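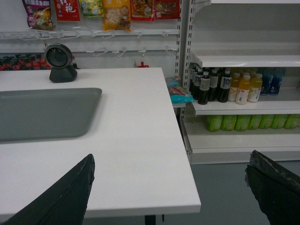 トーク用メモ(読み上げ原稿ではないので、順番は当日の空気で変えます)

テーマ:小さい売り場の棚の話
持ち時間:25分+質疑

■ 出だし

こんばんは。今日は「小さい売り場の棚」の話をします。コンビニやスーパーの話ではなくて、会社の休憩室の隅とか、ビルの一階とか、レジ台ひとつと棚ひとつで終わっちゃうくらいの売り場です。私、こういう場所が本当に好きで、出張先でも見つけると必ず入って、必ず何か買ってしまいます(だいたいお菓子です)。

ここで会場に聞く:職場に小さい売店がある人、手を挙げてください。
→ 多かったら「いいなあ」と言う。少なかったら「じゃあ今日から欲しくなりますよ」。

■ 袋菓子は吊るすか、寝かせるか

最初のスライドに出していた売り場、もう一度見てもらっていいですか。白い有孔ボードの上のほうに、袋のお菓子がずらっと下がってますよね。紫、赤、緑と黄色、黄色、また赤。赤い袋に白い大きな漢字、これが強い! 遠くからでも目に入ります。

私が吊るす派になったのは、Flilto の売り場をやったときです。最初は袋菓子を全部カゴに入れて平置きにしていたんですが、お客さんが下のほうを見てくれないんですよ。上の二、三袋だけが動いて、あとは底で静かに眠っている。それで壁に吊るしたら、袋の顔が全部正面を向いて、選ぶ時間がぐっと短くなりました。

ただし吊るすのにも弱点があって、重い袋はフックがおじぎします。それと、背の低い人は上の段に手が届かない。ここは実演:自分で腕を伸ばしてみせる(マイクを持ったままやらないこと。前回ゴンとやりました)。

小袋の束は、棚板にぺたっと重ねて置くのでも大丈夫です。この売り場でも、青とピンクの小さい包みは重ねて寝かせてありますね。大袋と小袋で置き方を分けると、見た目のリズムも出ます。

■ 空いているフックの話

で、よく聞かれるのがこれ。「フックが余ってるとみっともなくないですか?」
私の答えは、余らせておいてください、です。

この壁も、白いフックが二段あって、ほとんど何も掛かっていません。私はこのくらい余白があるほうが落ち着きます。Jarelitz の休憩室では逆をやって失敗しました。フックを全部埋めようとして商品を90種類まで増やしたんです。そうしたら補充する人が悲鳴をあげた(すみませんでした)。賞味期限の確認だけで午前中が終わるんですよ……。

結局半分以下に減らしたんですが、売上はほとんど変わりませんでした。空きフックは、季節ものを掛けるための席だと思ってください。四月に桜味の何かが来たとき、座る場所がないと困りますから。

時間が押していたら、この章の後半は飛ばす。

■ 飲み物は色でかためる

右側の白い棚に移ります。真ん中の段、左の端に黒っぽいボトル、次に黄色いジュース、その奥に青いボトル。下の段は緑の缶が横一列。これ、気持ちよくないですか? 私はこの緑の列をずっと見ていられます。

色でまとめると、減ったときにすぐわかるんです。在庫表を開かなくても、緑の列に穴があいたら「あ、缶だな」とわかる。Jankauskaitė という小さな喫茶店の物販コーナーでは、五十音順で並べていた時期がありました。気持ちはわかります、几帳面な人ほどやりたくなる。でもお客さんは五十音で喉が渇くわけじゃないので、色に変えたら「どこですか」と聞かれる回数が目に見えて減ったそうです。

重いものは下、という基本も一応言っておく。缶とガラス瓶は腰より下。棚を揺らして確かめる癖をつけてください。

それから、一番上の段が空いてますよね。ここに何か置きたくなる気持ち、すごくわかります。私なら置きません。置くとしても、軽い空箱か、ポップ一枚。物置にした瞬間に売り場全体が倉庫に見えてきます。前の職場では上の段に延長コードと誰かの傘が住みついていました。

■ 台の上はできるだけ白いまま

手前の白い台です。お会計をする人の立場で考えてみましょう。お客さんは商品を置く、財布を出す、スマホを出す、袋を広げる。意外と面積がいるんです。だから台の上は広くあけておきたい。

この台には灰色のくぼんだトレーがあって、角が丸い。個人的に、角の丸いトレーは大好きです(拭きやすい!)。奥のほうには黒くて丸い、スキャナーのような機器が小さなスタンドに立っています。奥に寄せてあると手前が広く使えるので、こういう背の高いものは奥、と覚えてください。

うちの Zillo の売り場では、台の上にのど飴、募金箱、ポイントカードの案内、卓上カレンダー、さらに誰かのお土産のこけしまで並んでいた時期があって、お弁当を置く場所がなかったんです。全部どけるだけで一日かかりました。こけしは今、事務所にいます。

■ 今日やってみてほしいこと

帰ってから、自分の売り場を入口から一枚撮ってください。立ったままの高さと、しゃがんだ高さで。しゃがむと、瓶の赤いキャップだけが台の向こうからのぞいている、みたいな「隠れちゃってる商品」が見つかります。隠れていたら、台か瓶か、どっちかを動かす。

予算の話が出たら:フックは100個入りで買うと安いけれど、最初は少しでいい。足りなくなってから買い足しても間に合います。

■ 質疑で来そうなもの

・吊るした袋が落ちる → フックの先が上を向いているか確認。袋の穴の補強シールも便利。
・冷蔵がない場所の飲み物 → 常温で売ると割り切って、そう書いて貼る。
・値札は袋につけるか壁につけるか → 私は壁派。袋を替えても札が残るので楽です。
・万引き対策 → 専門外なので深入りしない。見通しの話だけする。

配布資料は出口の机に置いてあります、と最後に必ず言う。次回は11月19日、冷凍庫の中の並べ方をやります。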